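Kotdale tubing demos, README

Hello! If you've found this folder you probably want to train something on it, so I'll try to tell you what you need before you unzip the lot.

These are teleoperated demonstrations of a robot handling coiled tubing and cables on a table. There are 2748 episodes, all driven by hand by me or Qianru Xue, using the leader arm setup we call Kang (the old joystick rig was Brordale, and I don't miss it). Each episode is one attempt at one instruction, such as "pick up the green coil" or "move the orange tubing to the left". Episodes run at 30 frames a second and the joint readings are saved at the same rate.

Coils are a pain to teach, by the way. They squash, they spring back, and if you grab only the top loop the rest of the bundle comes along a moment later and swings into whatever is next to it. My advice to anybody driving is to go in slowly and take more loops than you think you need.

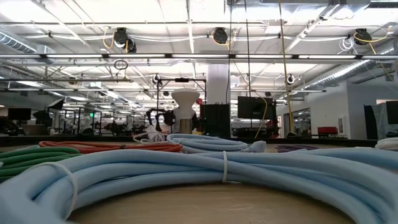 Qianru is much more patient than I am and you can see it in the data! Her runs are slower and smoother, mine have more second tries in them. I've left the operator name in each episode's metadata so you can split on it if you like. We kept the failed attempts too, marked success = 0, and I'd ask you not to throw them away without a look (some of the recoveries are lovely).

Things to know:

The gripper value goes from 0 (open) to 1 (closed). In the first batch it was the other way round. Senthil Nair fixed that in version 3, so please don't use anything older.

Instructions were typed by whoever was driving, so spelling wanders. "Tube", "tubing" and "hose" all mean the same thing.

4 episodes have a gap in the joint readings where the logger hung. They're listed in gaps.txt.

The held-out set is called Etham. Please keep it out of training, even for a quick go.

Last updated 2021-04-15. If something won't load, tell me the episode number and which loader you used and I'll have a look.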